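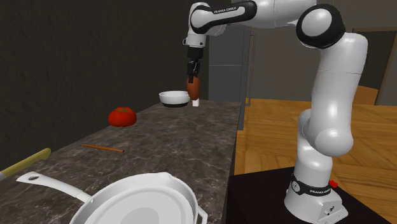

Makum House window and door repairs: progress report to the Hofstetter Fund
2020-09-19
From: Petronella Coetzee

Dear Mechthild,

You asked for a plain account of where the money has gone so far, so I'm going to go room by room and try not to wander off into the history of sash cords. (I make no promises about the dining room.)

The front windows first, because they were the whole reason we applied. All the lower sashes facing the street are out, stripped, repaired and back in, and they go up and down with one hand now! When we started, most of them had been painted shut on both sides, and the one by the stairs had a nail through it that somebody had then painted over as well. Leopold Wieser did the stripping in the garage with a steamer, which is slower than a heat gun but much kinder to the old glass. We lost two panes in the whole run. He's still annoyed about both.

The upper sashes are another matter. I'd written in the application that we would free those too, and we've only managed the parlor pair. The pulleys on the others are rusted solid, and the replacements I ordered from Sadirus were a hair too wide for the slots. I could have had Leopold chisel the frames to suit, but I didn't like the idea of cutting into sound old wood to save a phone call. I sent them back. The narrower ones are due in October and I'll let you know when they come. 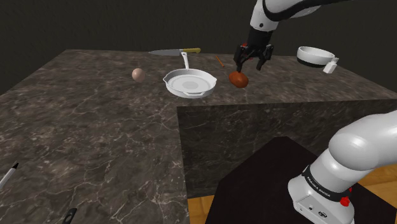 Knife toward the back of the counter, gripper over the brown oval.

Now the doors. There are more of them than I remembered, and hardly any two are the same height. The back bedroom door had dropped so far on its hinges that it had worn a curved groove in the floor. We packed out the bottom hinge, filled the old screw holes with glued dowel and rehung it, and it closes with a proper click. The pantry door I've left alone for now — it sticks, but the wall around it is still drying out from last winter's leak and I'd hate to plane it down and then find a gap you could post a letter through.

The front door is my favorite part of all this. Ilaria Parisi took the rim lock apart on her own kitchen table, cleaned it, made a new spring, and got the original key to turn. She also found three layers of paint on the brass plate, the bottom one a very cheerful green. We're leaving a small patch of the green showing on the inside edge, where you only see it if the door is open. I hope that's all right with the Fund. If it isn't, please tell me soon, before the last coat goes on.

Weatherstripping is in on everything we've finished. I went with the bronze spring kind and it does take some patience to nail on straight, but it hides in the channel and it should outlast the foam sort by a long way. The parlor is quieter already. I can't tell you yet what it does for the heating bill, and I won't guess.

Money: the grant was $3000, and so far I've stayed inside it. The two things that went off plan were the glass, which cost $200 more than I'd been quoted, and the linseed putty, where I came out $100 under after Zewditu Abdella let us buy from the tub she already had open for her own place. I'd like to put that $100 toward the glass, if you're happy for me to move it from one line to the other. The rest of the difference I can cover out of the paint budget by doing the primer coats myself. Receipts are in the envelope, in date order, apart from the hinge one that got wet.

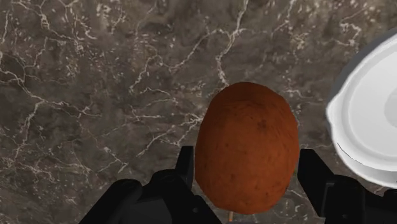
Potato on the veined marble countertop.

What's left, then. The upper sashes, as above. The pantry door, once the wall is dry. Storm windows for the north side, which were never part of your grant, but I mention them as we've had a price from Jistevico and it was better than I feared. I'll write to you separately if we decide to ask for help with those. And the final coat on the front door, which wants a dry spell and somebody willing to sit in the hall all day with it standing open. That will probably be me, with a book.

You'd be very welcome to come and try the windows for yourself before the weather turns. Call first so I can move the ladder out of the hallway, and use the side gate, as the front step has fresh mortar in it.

With thanks and best wishes,
Petronella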